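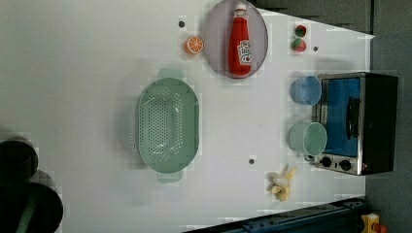 Right, a thread on the gripper fault at Kamside, as three people have asked and I'm typing this between jobs. Apologies for spelling.

Short version: arm let go of things it had been told to hold. Not every time. That's what made it so annoying.

The job is dull on purpose. Pick up a thing off the white table, hold it, put it somewhere else. Ketchup bottle, oval colander, toy banana, toy strawberries. Kitchen stuff, all light. Bottle is the heaviest and it's still only a bottle.

First sign was in October. Log says grip closed, log says object held, arm carries on quite happily to the drop point. Nothing in the fingers. It then "placed" nothing very carefully and reported success.

We blamed the bottle. Round, smooth, awful to hold. Augustina Abugri put grippy tape on the fingertips and the numbers got better for a bit so we all moved on. Mistake.

Then it did it with the colander. Colander has a rim you could hang a coat off. Tape wasn't the problem then was it.

So I went back through the logs. 247 picks. 13 of them marked as good where the object never got to the drop point. That's 13 times the machine told us something untrue and we wrote it down.

All 13 came after a long pause. Lunch, meeting, someone on the phone. Took me far too long to see that - I'd been sorting by object, not by time. Sena Atinga spotted it over my shoulder in under a minute, very irritating.

What was going on, as far as we can tell: after a long idle the gripper controller dropped into a low power state, and when it woke up it kept reporting the last force reading it had. Old number. So the Bandusby software asks "are you holding it", gets a stale yes, and off goes the arm.

Worse bit, and why I'm posting at all. The same reading feeds the check that stops the fingers squeezing too hard. So a stale number could also mean it keeps closing. On a toy strawberry, who cares. On a finger, I care.

Nobody hurt, before anyone asks. One near thing: Sena went in to straighten an object with the arm paused, and the fingers closed 2 cm from her hand when the controller woke. She'd followed the rules as written. The rules as written said paused was fine. They don't now.
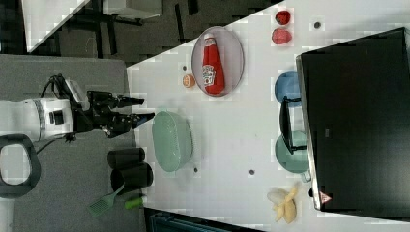
Is a paused arm safe to reach under?
Treat it as live. Pause only stops the program, the motors still have power and the fingers can still move. Use the stop button, then reach in.

What we've changed so far:

Readings now carry a timestamp and anything old gets thrown out. If there's no fresh number the arm stops where it is and complains.

Low power mode off completely. Costs us a few pence in electric, fine.

Hands go in on full stop only. Sign on the wall, big letters, Augustina's handwriting so it's legible unlike mine.

Forced it through 67 long pauses after the fix, no false holds. Not proof. I'd like a lot more before I relax about it.

Sent the whole lot to the supplier, Asante. They asked for logs, then the same logs agian in a diffrent format. Waiting. Will add to this when they come back.

Also told the team over at Grunurness, who run the same controller. They checked and found two of their own they'd put down to "operator error". So if you've got one of these and a pile of odd drops after lunch, go and look at the times.

Someone's asked if the tape stayed on. It did. It's quite good tape.

Got to go, arm's complaining about a reading - which is what it's meant to do now. More later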